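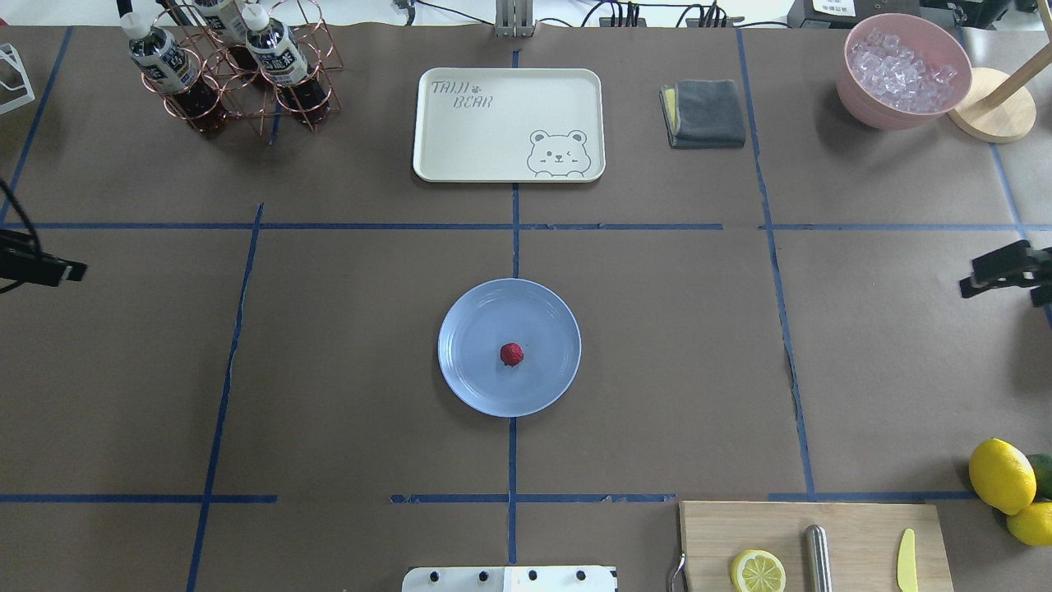

## Slide 1 – The table we teach on

- Good morning. My name is Danang Lumbantobing, I work on the teaching side of the Evumico project with Toshiko Okabe.
- Let people look at the slide for a moment before I speak.
- Say: the blue tape is for the operators. When I tell Toshiko "plate on the center line, below the cross", she knows where I mean.
- Point at the plate with the one red berry. The berry is my main subject today. The lemons, the ice and the bottles belong to other tasks, I will come back to them if there is time.

## Slide 2 – Two ways of showing

- By hand: the operator holds the arm and moves it through the task. You feel the weight and the contact directly. Your own hands can block the camera.
- By remote control: the operator sits at the second station and moves a smaller leader arm. The view stays clean, but you feel almost nothing in the fingers.
- We started with the first way and changed in May. Explain that this was Samira Kanaan's proposal and that I was against it. (Pause, people usually laugh.)

## Slide 3 – What went wrong with the berry

- Without feeling, new operators close the gripper too far. Soft fruit does not forgive this.
- Samira asked everybody to stop for a short moment above the fruit, then go down slowly. I thought the pause would teach the robot to hesitate. It did, a little – we cut the longest pauses later.
- We have 2612 demonstrations in the set now. Do not read out the table, only say the number.

## Slide 4 – Advice for operators

- Do one task many times before you change to the next one.
- Move the plate between demonstrations, also to the less comfortable squares.
- Keep the mistakes if you recovered from them. Mark them in the log.
- Take a break after four recordings in a row that you had to throw away.

## Slide 5 – Open questions

- How much do two operators differ on the same task? Ariel Lacson is looking at this, please send him your questions.
- Can we mix both ways of teaching in one set? I do not know yet.
- Thank Edivaldo Pacheco for the leader arm. Then questions from the room, and repeat each one into the microphone.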